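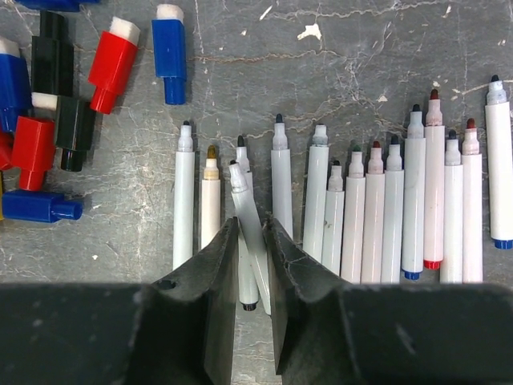 Sorting and Refill Bench Assistant (part time)

Edby Marker Refill, Nunden
Closing date for applications: 22nd March
Reports to: Nataša Dimitrov, bench lead

About the job

Edby collects used whiteboard markers from schools, training centers and offices, sorts them, refills the ones that can be refilled and sends them back out. We need one more person at the sorting and refill bench. The job is part time, paid by the hour, and permanent after a trial period of three months.

You do not need experience with ink, stationery or manufacturing. Most of the people who work here came from something else. Stojan Tomić, who runs the refill side, was a baker. What we look for is someone who can look at small things closely for a few hours at a time and still be paying attention at the end of it.

The work is mostly seated. It is quiet for long stretches, and then the delivery van comes in and it is not quiet at all.

What comes in

Markers arrive in mixed boxes. Customers are asked to take out permanent markers and highlighters before they send a box, and most of them do, some of the time. In May last year, our busiest month so far, we took in 3498 whiteboard markers, plus a crate of things that were not whiteboard markers and had to be sent back or thrown out.

Caps are taken off at the intake table and go to a separate wash. By the time markers reach your bench they are bare, and you lay them out side by side on the tabletop with the tips pointing away from you. This makes it possible to compare one tip with the next. A tip that looks fine alone can look very worn next to a good one.

A full row is 15 markers. You grade the row, move it to the trays, wipe down the top and start again.

What you will do

Lay out markers in rows and grade each one by tip, collar and barrel.

Sort by ink color, going by the tip first and the end plug second. If the two disagree, the marker goes in the query tray and Nataša looks at it.

Pull and replace tips that are frayed, pushed in or stained with the wrong color. A yellow-brown tip on a white barrel is usually an old one that has dried out, and it gets a test stroke before anything else is done to it.

Clean collars and barrels. Smudges near the collar normally come off with a cloth. Gray ghosting on the barrel takes longer, and some of it never comes off. We send out markers with light marks on the barrel and our customers know this.

Open end plugs, refill, close and check for leaks. You will be taught this by Stojan after your first few weeks. New people do not refill on their own until he has signed them off.

Write test strokes on the board behind the bench. Every refilled marker gets a line, a loop and a short word.

Fill in the bench sheet at the end of each tray: color, number passed, number failed, reason for failing. The sheet is on paper. Amra Lazarević types it up in the office, so your handwriting has to be readable by Amra.

Pack finished markers by color for delivery, capped and lying flat.

Things that go wrong

We would like applicants to know what the harder parts of the job are.

Black and dark blue are difficult to tell apart on a dried tip. So are black and a very dirty green. You will get them wrong at first. The test stroke catches most of these, but a wrong color that gets as far as the refill stage ruins the tip and sometimes the reservoir, and then the marker is scrap.

Markers roll. They roll under each other, under your hand and off the bench. If one ends up crossed over the row, put it straight before you go on grading, or you will grade it twice. Everyone has done this.

Your fingers will be stained. Gloves are supplied and most people wear them for refilling, but fewer wear them for sorting, where it helps to feel whether a tip is loose.

The ink we use is low odor, and there is extraction over the refill bench. There is still a smell. If you are sensitive to solvents, please come and spend an hour in the room before you apply. Call first and we will arrange it.

The room

The workshop is on the ground floor at Beneš Yard, behind the Coketti bakery supply store. There is step-free access from the yard side. The front entrance has two steps.

There are four bench places and one large window. We use hard tabletops with no cloth or mat, so that ink can be wiped off. The tops have their share of old scratches and marks, and you are not expected to get those out. You are expected to wipe up fresh ink when it happens. Each bench has its own lamp and an adjustable chair.

There is a small kitchen with a fridge and a microwave. Food and drinks stay in the kitchen. The radio is allowed in the afternoons, by a vote that was taken before any of the present staff were hired.

Hours and pay

The job is 20 hours a week, spread over four mornings or three longer days. We can be flexible about which, as long as it stays the same from week to week. School deliveries are heaviest just before the start of each term and you may be offered extra hours then. Extra hours are optional and paid at the same rate.

Pay is set on our bench scale, which we will send with the application form. There is one rate during the trial period and a higher one after it. We do not pay by the piece. We tried it for one summer and the number of leaking markers went up.

Paid time off is in proportion to your hours. The workshop closes for two weeks in the summer, and those weeks come out of your time off. Breaks are paid - 15 minutes in any shift of four hours or more, and a second one on longer days.

What we ask for

Good close-up vision, with glasses or contacts if you use them.

Normal color vision. We are sorry that this has to be a condition for this particular job. There are other jobs at Edby where it is not, including intake, cap washing and deliveries, and we are glad to keep your details for those.

Steady hands. Pulling a tip with tweezers is a small movement done many times.

Able to lift a box of markers from the floor to the bench. A full box weighs less than you would think, but there are a lot of them.

Able to read and fill in the bench sheet in English.

Reliable about start times. The bench works in pairs and your partner cannot start a refill tray alone.

It would help, but is not required, if you have done any kind of sorting, inspection, sewing, model making, lab or repair work. Please mention hobbies if they are relevant. One of our best graders learned her patience from tying fishing flies.

Who you will work with

Nataša Dimitrov leads the bench and will train you on sorting. Stojan Tomić is responsible for refilling and for the ink store. Mawar Pelupessy drives the collection and delivery route, which now covers about 100 schools and offices, and she will want help unloading when she gets back. Amra Lazarević is in the office and handles pay, time off and the bench sheets. Haris Golob manages the workshop and will be at your interview.

How to apply

Ask for an application form at the workshop or by phone. We will mail one or you can pick it up. The form is two pages. You may add a resume if you have one, but we read the form first, so please do not write "see resume" in the boxes.

Please tell us which days you could work, when you could start and whether there is anything we should arrange for you at the interview or at the bench.

Forms must reach us by the closing date. Bring them to the office door in the yard or mail them to Haris Golob, Edby Marker Refill, Beneš Yard, Nunden. The mailbox at the front entrance belongs to Coketti, and forms left there have gone missing before.

Interview and bench test

We will invite up to 7 people. The visit takes an hour and a half and is paid at the trial rate.

The first part is a conversation with Haris and Nataša in the office. The second part is at the bench. You will be given a mixed batch of uncapped markers and asked to lay them out, sort them by color, set aside any you would not refill and say why. Some have been chosen to be awkward. You can take as long as you like. We are more interested in your reasons than in your speed, and nobody has yet put every marker where Nataša would have put it.

Wear clothes you do not mind getting ink on. We have aprons, but the sleeves are short.

Everyone who is interviewed will get a phone call with the result, and anyone who asks for feedback on the bench test can have it. If you have applied to us before, you are welcome to apply again and do not need to explain the gap.

Questions about the work itself should go to Nataša, who is easiest to reach by phone before the van comes back at noon. Questions about pay and hours go to Amra.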